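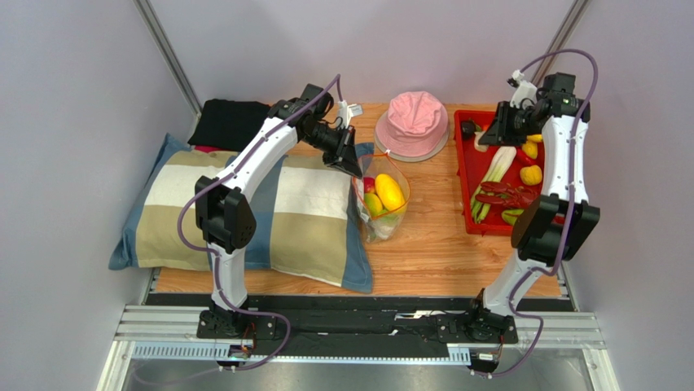
4.2 Soft things as storage

Household inventories have always been hard on pillows. The older schedules file them under "bedding" and leave them there, on the assumption that a pillow stays where a pillow belongs. Our diaries suggest otherwise. Of the 1,352 surface entries collected in Hovham, a stubborn minority record a cushion, pillow or folded blanket on a table, a counter or a desk, and in most of these the soft thing had acquired a tenant. Figure 3 gives the general arrangement: a large plaid pillow takes up most of the left side of a light wooden tabletop, a folded black cloth rests over its back edge, and a clear plastic bag of fruit stands immediately to its right. A red tray is also present. We coded the pillow as "host," the cloth as "guest" and the fruit as "neighbor," a vocabulary for which Quinlan accepts full responsibility.

Figure 3. Host, guest and neighbor on one tabletop. The cloth is coded as textile, folded, use undetermined.

The host-guest relation proved easier to code than we had feared. A guest must rest on the host, in whole or in part, and must be something the household would not describe as bedding if asked. Coders disagreed mainly over dark folded cloths, which can be garments or towels and give little away to either party. Zou proposed a third category, "garment or towel," and this was adopted after an unpleasant Friday. It went on to become the most heavily used code in the textile group, outdoing "shirt" by a margin we found humbling.

The neighbor relation was less well behaved. Food and bedding are kept apart in every manual we consulted, and our participants agreed with the manuals. In interviews they told us, with some warmth, that food did not go near the pillows. Their diaries placed it near the pillows. Bagged fruit was the usual offender, followed by bread. When shown their own entries, participants tended to explain that the fruit was "on its way to the kitchen," a journey that in one Alvarado household had been going on since February.

We take these explanations seriously. A bag is a container for transport, and a thing still in its bag has, in the household's own accounting, not yet arrived. Wegener's earlier work on hallway piles describes the same reasoning applied to library books. What differs is the tolerance shown. Books in transit were remarked on by other members of the household within a day or two; fruit was left in peace until someone wanted to sit down or go to bed.

Trays complicate the picture. In the Wisusden pilot, which covered 200 surfaces, we treated any tray as evidence of an intention to tidy. This was optimistic. Trays turned up beside disorder far more often than underneath it, and 41 of the households interviewed owned at least one tray they could not remember carrying anything on. Janssen argues that a tray marks out the part of a table where things will eventually go. Yoon's view is that it marks out the part of the table with a tray on it. The coding manual follows Yoon, and trays are entered as objects in their own right unless the diary says what they were for.

Section 4.3 turns to floors, where the rules are looser and the pillows more numerous.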